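Small Glass Vases: Getting Them Clean, and Giving Them a Shelf of Their Own

If you have ever bought one little bud vase at a yard sale, you know how it goes. By the next August there's a whole crowd of them, and they've taken over the windowsill, the top of the refrigerator and the spot where you used to keep the fruit bowl. I love mine dearly (the pink ones most of all), but they do collect dust and they do get that cloudy ring inside, and I've tried more ways of dealing with both than I care to admit. These are the ones I've stuck with.

Start by emptying everything onto a table

I know it's tempting to work along the shelf and wash one vase at a time, but you'll do a better job if you bring the whole collection down to a good big wooden table with plenty of light. Leave room between the pieces so your sleeve doesn't send one rolling into its neighbor. Then pick each one up, hold it to the window and look for chips around the lip. A chipped vase can still hold dried stems, but I don't put my hands in the dishwater with one.

While they're out, you may as well play with the order a little. Clear next to pink, amber next to red - there's no wrong answer, and it's much easier to see what you like at table height than from the top of a stepladder.
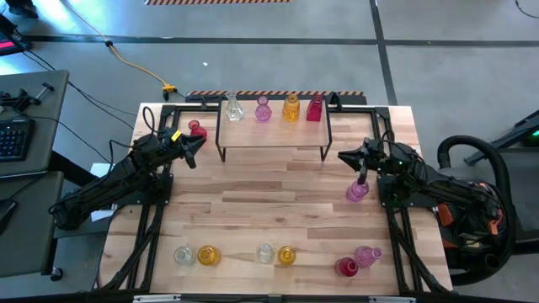
What gets the cloudy ring out of a vase with a narrow neck?
Warm water, a good splash of white vinegar and a spoonful of uncooked rice. Let the vinegar sit for 60 minutes first, then add the rice, cover the opening with your palm and swirl gently. Rinse until you can't smell vinegar anymore.

If the ring is still there after that, give it a second round before you reach for anything stronger. My oldest amber vase needed three rounds the first time, and I had given up on it twice before that. I do own a long bottle brush from Besson, and it's lovely for straight-sided pieces, but it won't bend around the shoulder of a round vase, so the rice does most of the work at my house.

Washing and drying

Lay a folded dish towel in the bottom of the sink. Use lukewarm water, a drop of plain dish soap and a soft cloth, and go slowly over ribbed glass, where the dust likes to settle down in the grooves (an old soft toothbrush is just right for this). Painted or coated colors should never soak. Wipe those with a damp cloth and be done.

For drying, I lean each vase neck down in a dish rack overnight. A narrow neck holds on to moisture for ages, and if you stand it upright too soon you'll get spots on the inside that you can't reach. When I'm in a hurry I roll up a strip of paper towel, feed it in with a chopstick and leave it there through supper.

Setting up the shelf

A low shelf with a pale wood board and a thin black metal frame is my favorite for colored glass, and it doesn't need to be long. Mine is a Lesmont board, 26 inches, on a frame I bought separately from Kovaleo, and it will sit on a sideboard or a desk just as happily as on a counter. Before anything goes back on it, press down on each corner. If it rocks, tighten the screws, and if it still rocks, stick a felt pad under the short leg.

Wipe the board with a barely damp cloth and let it dry completely. I rub in a little Vitwood wax twice a year, thin as can be, and buff it well so no vase ever sits on anything tacky.

Then set the heavy-bottomed pieces down first, toward the back, and fill in with the lighter ones. Keep them close enough to look like a family but leave a finger's width between, so you can lift one out without a clink. And if you have more than one shelf to keep straight, a little label on the front bar is a great help on dusting day!

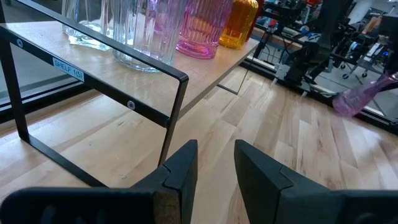
Keeping them nice between washes

A soft, dry makeup brush takes the dust off the rims in a minute or two, and I do that whenever I'm waiting on the kettle. Change flower water every 2 days, even if it still looks fine, and empty the vase the same evening the flowers go out. That one habit has saved me more scrubbing than all the vinegar in the pantry.

If you need to pack some away for the season, wrap each one in plain tissue and stand it upright in a divided box. Skip newspaper, as the ink comes off on the glass and then you're back at the sink.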